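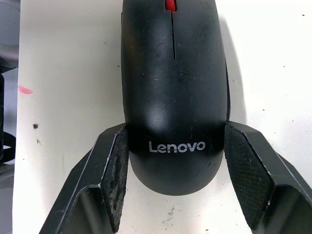

Bringing our own objects to a robot open day – what works?

Posted in Visits and Events by hallway_printer, Aug 9, 2024

Our school club has a spot at the Zorkari open day in Murnberg this December. The invitation says visitors can hand over small everyday objects and the arm will try to pick them up. I have never been to one of these. What should the kids bring, and is there anything the staff will refuse? Also, how long does each try take? We have a bus to catch and I don't want half the group standing around.

Comments
tillandsia: Which session are you in, morning or afternoon? The afternoon one is more crowded.
hallway_printer: Afternoon, unfortunately.

Esko Räsänen
I took a group last year and we had a decent time. Bring ordinary things with firm sides that you wouldn't mind getting scratched. An old computer mouse is a good choice. The two fingers close on it from the left and right, and the sides give them something to press on. A wireless one is easier, or wrap the cord and put a rubber band around it. Tape measures, glue sticks and empty eyeglass cases also went well for us.

Things they turned down: anything with liquid in it, glass, phones that were somebody's actual phone, and a hamster ball (no hamster). Soft toys are allowed but they take longer, and the operator moved ours to the end of the line.

Each try was about 4 minutes with the talking included. The arm moves slowly when visitors are near the table. If you have more than a handful of kids, split them up and send the rest to the Savolainen room across the hall, where there is a conveyor sorting bottle caps. Ours liked that better than the arm.

One thing to look at is the finger pads. They have a rough pattern on the inside for grip, and it wears down with use. Ask the operator how often they get changed. Ours let the kids handle a spare pad – the new ones feel like a nail file.

Put a name sticker on the bottom of everything. We went home with somebody else's stapler.

Comments
hallway_printer: Very useful, thank you. I'll collect old mice from the computer room.
Esko Räsänen: Ask for the parking pass when you confirm. The lot by the main door is staff only.

m_dunlap
never been to the Murnberg one but the one in Rikosville was first come first served and we waited forever. go early

gearbox_aunt
I help out on the day, so a few corrections. Soft toys are fine this year and don't have to wait. The weight limit is 3,000 grams for the whole tray, not for each object, and people get that wrong every time. Anything shiny all over, like a chrome soap dish, may take several tries.

The objects go on a white table. It gets marked up by the end of the day and we wipe it between groups when there is time, so don't bring anything you need kept clean.

School groups get their own slot if the teacher writes ahead. Mention the bus time in the message and they will usually put you first. The bottle cap conveyor is still there, but it has moved upstairs – take the stairs by the coat racks, the elevator needs a badge. If someone in your group can't use stairs, tell the front desk and they'll send a person down with one.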